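The Woman Who Reads Your Lease So You Don't Have To

Morena Donati will not shake your hand until you have taken your shoes off, and she will not offer you coffee until you have told her what you pay in rent. I got the coffee. She winced at the number first.

For the past three years Donati has run Komenden, a two-person service that reads apartment leases for people who are about to sign them. You send her the PDF, she sends it back with notes, and sometimes, she says, you send her a cake. Before that she spent most of a decade on the other side of the counter, at a property management company called Furtado, where she wrote the kind of clause she now circles in green.

"Red makes people panic," she says. "They see red and they think they're already being evicted. Green, they read to the end."

The office is one room above a shoe repair shop, and the smell of glue comes up through the floor at a rate she describes as "seasonal." Her business partner, Yufang Qin, works at the other desk with headphones on, and takes them off only to disagree.

I ask how someone goes from writing leases to picking them apart. Donati says there was no great moment of conscience, and she seems a little sorry not to have one to give me.

"People want me to say I saw a grandmother out on the sidewalk. I got bored. I had written the same paragraph about window air conditioners for so many years that I could hear it in the shower. And then I moved, and I got handed my own paragraph. My own paragraph! With the typo still in it."

She signed it anyway. It was a nice apartment.

"That's the whole business, right there," says Qin, headphones off. "She knew exactly what it said and she signed it. So imagine everyone else."

The average lease that comes through Komenden runs to 40 pages, counting the riders, the addendums, and the sheet about bedbugs. Donati can tell who drafted it by the second page. Some landlords copy from each other, some copy from a lawyer their cousin used once, and a few appear to have copied from a boat rental. She has kept one that requires the tenant to return the premises "with a full tank."

What she looks for is dull, and she is cheerful about how dull it is. Who pays for a clogged drain. How much notice the landlord has to give before coming in. Whether "broom clean" is defined anywhere, and whether the person defining it owns a broom. She has a special dislike for fees that arrive in pairs, such as a fee for paying by check and a convenience fee for paying any other way.

"I had a client last March who was being charged for trash pickup, plus a trash administration fee, plus something called a waste amenity," she says. "I called the building. I said, what is the waste amenity? The man said, it's a chute. I said, so it's a hole. He said he'd call me back."

He has not called back.

The biggest sum she has saved a client was a little over $3000, most of it from a deposit the landlord had described in one place as refundable and in another as a gift. The smallest was the price of a mailbox key. She talks about the mailbox key for longer.

I had been told that she keeps strong views on moving out, so I ask, and Qin puts the headphones back on.

"Everyone reads the lease when they move in, if they read it at all," Donati says. "Then they leave two years later on a Saturday with a borrowed van and they have no idea what they agreed to. They leave the shower curtain up. They leave the hooks on the wall. They think that's generous. They think the next person is going to say, oh, wonderful, a hook."

Adhesive hooks are a subject. Of the deposit disputes she sees, she puts about 20 in a hundred down to something stuck on a wall, and she has read leases that ban nails, screws, tacks and putty and then go quiet on adhesive, which she considers either mercy or an ambush. Her advice is to get the answer in an email before anything goes up, and then to hang whatever you like. Grocery bags, for instance. Every kitchen she has ever rented has had a bag of bags.

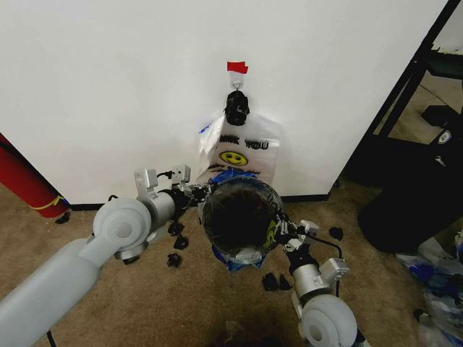

A wall hook earning its keep, with a shopping bag and the trash bin close by.

The other half of her moving-out doctrine is pictures. Take them on the first day, she says, before the furniture comes in, and take them of boring things. The inside of the oven. The back of the bathroom door. Clients send her sunsets from the balcony.

"Beautiful," she says. "I can't get your deposit back with a sunset."

Komenden has been approached once about growing. Joltex, a software company, wanted to buy the name and have a program do the reading. Donati went to the meeting, ate what she calls an excellent sandwich, and asked to see the contract. She sent it back with so much green on it that the talks ended there.

"They had an auto-renewal on page six," Qin says from across the room. The headphones, I now suspect, have never been plugged into anything.

On my way out I mention that my own lease is up soon, and that my building, the Treltov, has sent the new one over. Donati holds out her hand for it. I tell her I haven't opened the file yet.

She looks at Qin. Qin looks at the ceiling.

"Put your shoes on," Donati says. "Go home and send it to me. And take down your hooks."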